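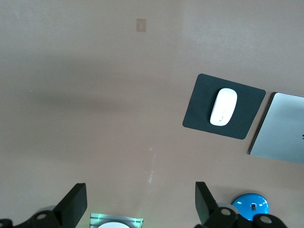
When do the new desk charges at the Gerndale work hub start? They apply to all bookings made on or after 15 July 2024, and bookings already confirmed keep the old rate.

The Gerndale work hub will move from a flat monthly membership to metered charging, the operator said in a notice to members. Under the new schedule, time at a shared desk is billed in half-hour blocks. Meeting rooms are billed by the hour, with a minimum of one hour.

The hub has 413 registered members, of whom 298 made at least one booking in the past quarter. The operator said the flat fee had become difficult to defend for people who work there one or two mornings a week, and that it had also encouraged members to hold desks all day and leave early.

Members who prefer a fixed cost can buy a prepaid block of 500 hours, valid for 12 months and shared between up to four people at the same business. Unused hours do not carry over. A larger block of 750 hours is offered to organizations with staff at both Gerndale and the smaller Edell site, where the same charges will apply. 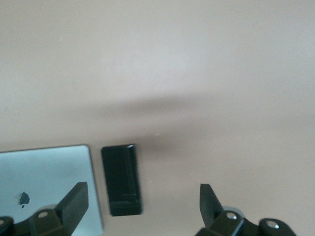
Bookings will be handled through Imelum, the scheduling system the hub has used for door access for the past two years. Members do not need a new account. They will need to add a payment method before their next booking, and those who pay by invoice must ask for that option to be turned on. Invoice terms stay at 30 days.

A desk is released if the member has not checked in within 20 minutes of the start time. The first block is still charged. Cancellations made before 6 p.m. the previous day are free.

Lý, the accounting firm that rents the two enclosed offices on the upper floor, is not affected. Its lease is separate and runs until November. The operator said it had not decided whether those offices would be leased again or converted to bookable rooms.

Printing, lockers and parking are outside the change and will be charged as before. Evening access, now limited to members who joined on the full plan, will be open to anyone with a current booking. The doors will lock at 10 p.m. at Gerndale and at 8 p.m. at Edell.

Members on the flat plan who have paid past the changeover date will receive the balance as credit in Imelum. Refunds to a card or bank account are available on request, with a processing time of 10 business days. The full schedule of charges is posted at the front counter of both sites.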